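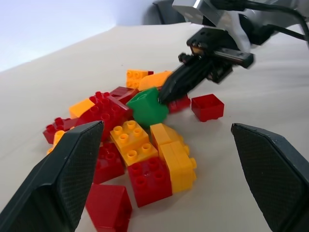 Contents | Previous | Next | Index

Chapter 7
Bimanual Picking from Unstructured Piles

Earlier chapters treated grasping as a single-arm problem with one isolated object. Neither assumption holds in most sorting work. Parts lie on one another, studs and edges catch, and a second arm shares the workspace. This chapter develops a method for assigning picks to two arms when the target objects are in contact.

The running case is the Fika trial, in which two arms cleared heaps of moulded toy bricks of mixed colour and shape from a flat table. Each arm was fitted with a parallel gripper and a wrist camera. The data set comprises 2000 attempted picks, of which 981 were made with both arms inside the pile boundary. In 138 of these, the planner withdrew one arm before contact to avoid a collision.

Section 7.1 defines the pile state and the contact graph. Section 7.2 derives the Nartey cost, which penalizes grasps likely to disturb neighbouring pieces. Section 7.3 addresses occlusion, including views in which one gripper hides the other arm's target. Readers should be familiar with the camera calibration procedure in Chapter 4. Sloped pieces offer fewer parallel faces than rectangular ones and are analyzed separately in Section 7.4.

Last updated: Friday, August 29, 2025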